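We use cookies to remember your settings on this site. Accept all | Manage choices

Notes for Session 6: From Hand Poses to Robot Targets
Efe Omoregie, with corrections from Ferenc Fülöp

Last time we got as far as the raw pose stream. Today we turn it into something a controller can follow, and this is my favorite part of the whole course, so bear with me if I run over!

Start with frames. Every pose you receive is the pose of a tracker, measured in the room. The hand sits at a fixed offset from the tracker, and the robot base sits somewhere else again. Write the chain out on paper before you write any code:

T_base_hand = T_base_room * T_room_tracker * T_tracker_hand

Most of the bugs I see in the Clarnell exercises are one of these three terms inverted. If your robot moves left when the hand moves right, look there first.

Next, time. Our tracker stream runs at 200 Hz and the Dekon controller accepts targets at 100 Hz. You can drop every second sample and it will look fine on slow motions. Then somebody types quickly and the fingertips lag or jitter. Filter first, then resample. For positions a plain low-pass filter is enough to begin with. For rotations use slerp between neighboring quaternions, and check the sign before you interpolate (q and -q are the same rotation, but halfway between them is garbage).

Dropouts are where it gets really fun. A marker gets hidden, the pose freezes or jumps, and your controller happily chases it. Our rule in the Szekeres code: hold the last good target for up to 40 ms, then ramp the velocity down to zero.

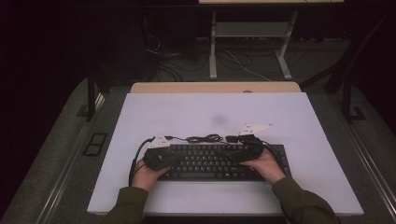

Typing is a lovely test for all of this. The keys are small, they sit at known spacing, and a miss shows up right away in the text log. Compare the logged key times with the dips in fingertip height and you get your end-to-end delay almost for free.

For the lab: load recording 172 from the Hekberg folder, plot height against time for both hands, and find the dropout. Then run it through your filter twice, once with the hold rule and once without. Bring both plots, even if they look odd. Odd plots are great to talk about!

Reading: the chapter on quaternions, up to the part on splines.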